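第3章 設置と初回運転

本章では、卓上型食器洗い機 Birnico Trosholm の設置、給排水の接続、初回の空運転、および運転後の食器の取り扱いについて記載します。分岐水栓の取り付けは本章の範囲に含みません。水栓側の施工については、別冊「分岐水栓 取付要領書」を参照してください。

3.1 設置場所の条件

本機は水平で固い面に設置してください。運転時は庫内の水と食器の質量が加わります。棚板や折りたたみ式の台には設置できません。

本体背面と壁との間は100 mm以上あけてください。上方は、扉を全開にした状態で戸棚や照明器具に当たらないことを確認してください。排気口は本体右側面の上部にあり、運転中および運転後に蒸気が出ます。

注意
・ガスこんろ、電気ヒーターなど熱源の隣に設置しないでください。
・排気口をふきん、調味料の容器などでふさがないでください。
・凍結のおそれがある場所では使用できません。

電源は交流100 V、定格15 A以上のコンセントを単独で使用してください。本機の最大消費電流は12 Aです。延長コードおよびテーブルタップは使用できません。

3.2 給水ホースの接続

付属品の給水ホースは、本体側が白色の袋ナット、水栓側がワンタッチ継手です。逆向きには接続できません。

1. 止水栓を閉じ、分岐水栓のレバーが「止」の位置にあることを確認します。
2. 本体背面の給水口から保護キャップを外します。
3. 袋ナット内にパッキンが入っていることを確認し、給水口に手で締め付けます。
4. 手で回らなくなった位置から、付属のスパナで4分の1回転だけ締め増しします。
5. ワンタッチ継手を分岐水栓に差し込み、「カチッ」と音がするまで押します。ホースを軽く引いて抜けないことを確認してください。
6. 止水栓を開き、続いて分岐水栓のレバーを「開」にします。
7. 接続部を乾いた紙で押さえ、水がにじまないことを確認します。

注記:パッキンを紛失した場合は、補修用部品(Unnithan 規格 S形)を販売店でお求めください。市販のゴムパッキンで代用すると漏水の原因になります。

3.3 排水ホースの接続

1. 排水ホースの先端をシンク内に導きます。
2. 付属の吸盤をシンク内壁の乾いた面に押し付け、ホースを固定します。
3. ホースの最も高い位置が、本体の設置面から300 mm以下であることを確認します。
4. ホース先端が水に浸からない位置にあることを確認します。

ホースに折れやねじれがあると、排水異常(表示「E4」)で運転が停止します。ホースを継ぎ足して延長しないでください。

3.4 初回の空運転

庫内には製造時の検査に用いた水が少量残っていることがあります。使用開始前に、食器を入れずに「標準」コースを一度運転してください。洗剤は入れません。

1. 下かごを手前に引き出し、輸送用の固定材を取り除きます。
2. 残さいフィルターが正しく装着されていることを確認し、下かごを戻します。
3. 扉を閉め、「電源」ボタンを押します。
4. 「コース」ボタンで「標準」を選び、「スタート」ボタンを押します。
5. 給水が始まったら、本体の下と背面を目視し、漏水の有無を確認します。
6. 終了音が鳴ったら「電源」ボタンを押し、表示が消えたことを確認します。

漏水が認められた場合は直ちに「電源」ボタンを押し、分岐水栓のレバーを「止」にしてから電源プラグを抜いてください。

3.5 運転後の食器の取り出し

運転終了直後の食器と庫内は高温です。扉を少し開き、10分以上経過してから取り出してください。下かごの食器を先に、上かごの食器を後に取り出します。逆の順序では、上段の糸底にたまった水が下段の食器に落ちます。

樹脂製の容器、ふたの溝、糸底の深い椀などは、乾燥工程を終えても水滴が残ることがあります。これらは庫内に戻さず、水切りかごに移して自然乾燥させてください。

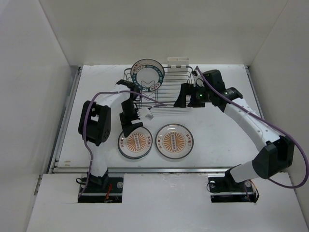
水切りかごは、本体の排気口から離れた通気のよい場所に置きます。平皿は間隔をあけて立て、椀とコップは口を下に向けて傾けます。包丁など刃のある器具は、食器とは分けて乾かしてください。かごの下に受け皿を置く場合は、たまった水をその都度捨ててください。

線材に被覆を施したかごでは、被覆の割れた箇所からさびが生じることがあります。さびが食器に移ったときは、中性洗剤とやわらかいスポンジで落とし、かごの使用を中止してください。さびの付いた器具を本機の庫内に入れることはできません。

注意
・木製、漆器、金彩のある食器は、本機で洗浄できません。手洗いのうえ、ふきんで水気を取ってください。
・熱いガラス食器を冷水に触れさせないでください。破損するおそれがあります。

3.6 乾燥が不十分な場合の確認事項

すすぎ補助剤の残量を確認してください。補助剤が不足すると水滴が球状に残り、乾燥後に白い跡が見られます。補充口は扉の内側、洗剤投入口の隣にあります。補充の目盛りを超えて入れた場合は、あふれた分をふき取ってから扉を閉めてください。

食器どうしが重なっていないかを確認してください。かごの仕切りピン1本につき皿は1枚です。大皿を手前に置くと温風の流れが妨げられるため、奥側に配置します。

「乾燥」ボタンで「送風」が選ばれていると、ヒーターは作動しません。「温風」に切り替えてください。設定は電源を切っても保持されます。

白い跡が補助剤の補充後も消えないときは、水中の硬度成分が庫内に付着している可能性があります。庫内洗浄剤 Histumden を下かごの中央に置き、食器を入れずに「庫内洗浄」コースを運転してください。塩素系漂白剤との併用はできません。

3.7 長期間使用しない場合

1. 「排水」ボタンを長押しし、庫内の残水を排出します。
2. 分岐水栓のレバーを「止」にし、電源プラグを抜きます。
3. 残さいフィルターを外して水洗いし、乾燥させてから元に戻します。
4. 扉を少し開けた状態で保管します。

再び使用するときは、3.4の空運転を行ってください。給水ホースを外して保管した場合は、パッキンの変形とひび割れを点検し、異常があれば交換します。

改訂日:2025年7月14日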